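3.2 Travel distance and attendance of away supporters

The second data set covers junior hockey games for which the away club sold tickets through its own office. After removing games with missing records, 432 games remained, with 2177 group bookings. For each booking we know the town of departure and the size of the group, but not the age of the supporters. Playoff games were kept in a separate model, as the demand in May is very different from the regular season.

Figure 4. Small fuse holder held between the two jaws of a black gripper.

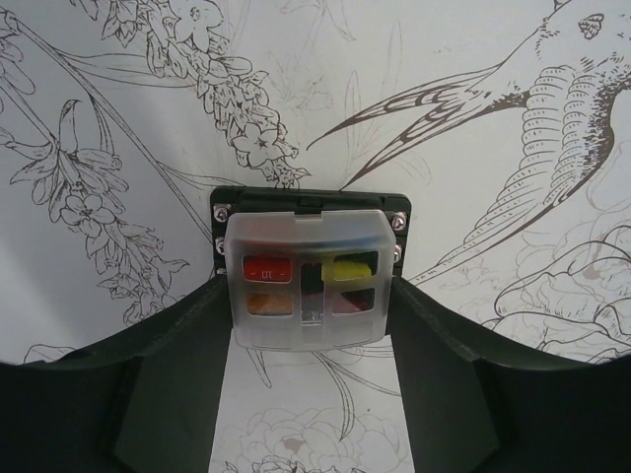
Figure 4. Gripper with a small fuse holder clamped between its jaws.

Distance had a clear negative effect in the regular season. In the playoffs this effect became weak, and for final games we could not find it at all – supporters accepted a full day on the bus. Benkirane and Kvam reported a similar pattern for handball. We also tested whether an overtime win in the previous game increased the bookings. The effect was positive but small, and it disappeared when the nine clubs with the largest arenas were left out.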